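Skerkura Stoneware Loaf Pan: two months of banana bread later

I've baked in the same thin tin since I left home, and it has done me proud, but the corners had gone rusty and every banana bread came out with a dark, chewy underside. So I treated myself to the Skerkura loaf pan, the seven-inch one in the Istholm blue glaze, and I have hardly put it down. I love it!

First impressions

It's heavy. Properly heavy, the sort of heavy where you use both hands even before there's any batter in it. The handles are part of the rim and big enough for a thick oven glove, which my old tin never managed. The glaze is smooth all the way into the corners and the blue is darker than it looks on the website (I like it better, but you might not if you're matching a set).

How it bakes

Stoneware takes its time. My usual banana bread needed an extra ten minutes the first time, and I'd taken it out twice to poke it before I gave in and let it be. Once I'd got used to that, the results were lovely – an even golden crust on all sides, no burnt bottom, and a middle that stayed soft for days. The lemon drizzle was even better. I poured the syrup on while it was still in the pan and it soaked right down to the base.

Gingerbread did well too. The only letdown was a plain white sandwich loaf, which rose nicely but came out paler at the sides than I'd want. I tipped it out and gave it five minutes on the bare oven shelf, and that sorted it.

Does it stick?

Hardly ever, if you grease it. I brush mine with sunflower oil and add a strip of baking paper along the bottom for anything with fruit in it. I skipped the paper once with a cherry loaf and had to chisel out the last slice with a spoon. Delicious, but not one for visitors. 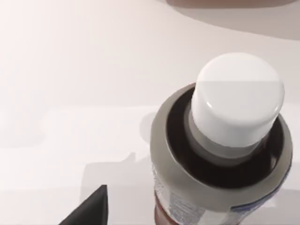 Washing up

A soak in warm water and a soft brush is all it needs. Skerkura say it can go in the dishwasher, but it takes up most of my bottom rack, so I do it by hand. No stains so far, not even after the blackberry one.

Compared with the Mendonça

My sister has the Mendonça pan, so we baked the same lemon loaf on the same afternoon. Hers is lighter and easier to store, and her loaf was ready sooner. Mine had the better crust and came out in one piece. If you bake bread more than cake, I'd go for hers. For cakes, it's the Skerkura every time.

I'm already eyeing up the matching pie dish for October, when the apples come in.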